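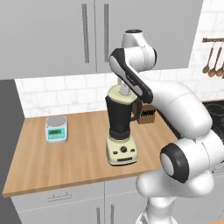
Blender on the kitchen counter, with the robot arm reaching into the jar

Folstead Hall Residents' Council
Minutes, 9 June 2018, second floor lounge

Chair: Stijn Vanhove

Minutes from the March meeting were approved with one fix (the Beston shuttle stop is on the north side, not the south).

1. Move-in day
We have 200 new students coming to Folstead this fall, our biggest group yet! Stijn has 19 people signed up as greeters and would love a few more. Carts will be lined up by the east door. Parents can park in the Beston lot until noon, and after that they have to move over to the stadium side. Door signs are half done and look great, especially the third floor ones with the hand-drawn planets.

2. Welcome week
Lots of talk on this one. The scavenger hunt is back, with new clues, and will end at Ji House, who are making dumplings for both halls again (hooray!). Trivia moves to the big lounge so people don't end up sitting on the stairs like last year. Quiet floors asked for a board game night, and everyone loved that idea.

3. Budget
We start the fall with $1160. Welcome week is planned at $854, most of it food. Motion to approve passed, all in favor.

4. Laundry
Lotarex, the new booking app, goes live before move-in. Floor reps will try it out over the summer and send notes to Stijn.

5. Other business
The piano is getting tuned, finally! Somebody's blue bike is still in the stairwell and needs to go.

Action items
Stijn: confirm the Beston lot, email Ji House
Floor reps: finish door signs, test Lotarex
Everyone: send in trivia questions, the weirder the better

Next meeting to be set by email.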